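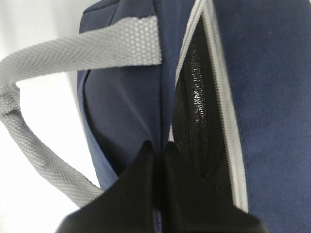
What should be checked before a zippered backpack goes back into use?

Check the zipper along its full length, then the point where each strap or handle joins the body, and then the seams beside the opening. A bag with a fault at any of these points should be set aside until it has been repaired.

Search articles Enter keyword Go

Penow changes intake check for returned school backpacks

Reuse workshop Penow has revised the way it checks and packs second-hand backpacks at its Carnora site, moving the zipper test to the start of the process and adding a separate check of webbing attachment points. The new procedure took effect in May and applies to all soft bags with a zippered main compartment.

The workshop takes in used school and day bags, repairs those that can be repaired and sends them out again before the start of term. It handled 1439 bags in the last intake. Of those, 52 were returned by the schools that received them, in most cases for a zipper that separated behind the slider or a handle that had started to pull away from the body.

According to the workshop's notes on the change, both faults had been present at intake in a large share of the returned bags. Under the old procedure the bag was emptied, brushed out, wiped down and only then opened and closed. A bag that failed at that stage had already taken up most of its bench time.

The order is now zipper, webbing, seams, lining, cleaning.

Zipper test

The main zipper is opened fully and closed fully two times with the bag empty, then once with a foam block inside. The block holds the side panels apart and puts a light sideways load on the teeth. Without it, a slack bag tends to fold inward next to the zipper, and the fold can catch in the slider or hide a run of teeth that no longer mesh.

Sliders that leave a gap are closed up with pliers and tested again. If the gap returns, the slider is replaced. Damaged teeth mean a new zipper, and the bag goes to the sewing bench with a red tag. Penow doesn't replace zippers on bags where the seam allowance has frayed back to the stitch line.

Lubricant is permitted on metal zippers only. The previous instruction allowed wax on coil zippers as well, but the workshop found that it collected grit during storage.

Webbing and handles

Grab handles and shoulder straps are now checked as a separate step, with a line of their own on the intake card. The attachment end of each strap is laid flat and inspected from both sides for cut threads, lifted edges and stitching that has drawn out of the panel. The strap is then pulled by hand in the direction it would carry load, and again at a right angle to it.

Creases and curling in the webbing don't count as faults. Straps that have been stored under other bags often roll into a tube or hold a sharp bend, and most will relax if the bag is hung. A crease is recorded only where yarns have broken along the fold.

Open-weave and perforated webbing gets closer attention. It is lighter than solid webbing, but needle holes placed close to the perforations leave less material to hold the stitch. Repairs on these straps are made with a longer stitch and a backing patch on the inside of the panel. A box stitch over the old holes is no longer accepted. 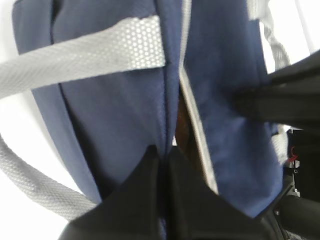 Navy backpack with light grey perforated webbing straps.

Seams and binding

Seams next to the main opening are checked with the panels pulled gently apart. A small gap may be normal where the zipper is open. A gap that shows thread ladders, or that stays open when the panels are let go, is marked with chalk for the bench.

Edge binding and contrast trim are run between thumb and finger from one end to the other. Loose binding is resewn if the fabric behind it is sound. Pale trim is difficult to restore to its original colour, and the card now says that staining alone isn't a reason to reject a bag.

The lining is inspected last, under a lamp, with the bag turned out as far as the construction allows. Linings in a colour different from the outer fabric make small holes easier to find. On dark bags with dark linings, checkers are asked to hold the bag open against the lamp and look for pinholes of light.

Cleaning and drying

Cleaning methods haven't changed. Bags are vacuumed, sponged with a mild detergent solution and hung upside down with every compartment open. Machine washing remains ruled out for bags with a stiffened back panel or a coated inner face, as the coating may flake.

The drying period has been extended to overnight for padded straps. Foam under webbing holds water for longer than the panels do, and several bags in the last intake were packed with the outer fabric dry and the padding still damp.

Packing

Finished bags are packed flat in cartons, back panel down, with straps folded across the front and not wound around the body. Handles are tucked under the top flap where there is one. Zippers are left open by a hand's width so that the interior can air.

Cartons are marked by size only. The earlier practice of sorting by colour as well has been dropped — schools had said that it made no difference to how the bags were handed out, and it took up shelf space that is now used for bags waiting on parts.

Parts and supply

Penow has also moved to a single webbing width for replacement grab handles. The material is supplied by Nondix in light grey and black. Shoulder straps will still be matched to the original width, as the adjusters won't hold a narrower strap.

Replacement sliders are stocked in the two most common coil sizes. Other sizes are ordered in when enough bags are waiting. Owners who want a particular bag repaired and returned to them should use the Leiva repair desk, which runs separately from the reuse intake and has its own waiting list.

The Carnora site accepts bags on Saturday mornings at the side entrance. Bags should be empty, including the small inner pockets, and wet bags can't be accepted. Wheeled bags, hard cases and bags with a metal frame are outside the scope of the program.

The revised intake card will be reviewed after the next school intake. Penow said the foam block test may be extended to pencil cases and lunch bags if a smaller block can be cut that fits both.

We use cookies to remember your settings and measure visits to this site. Accept Manage settings

Contact the newsroom | Copyright, all rights reserved | Back to top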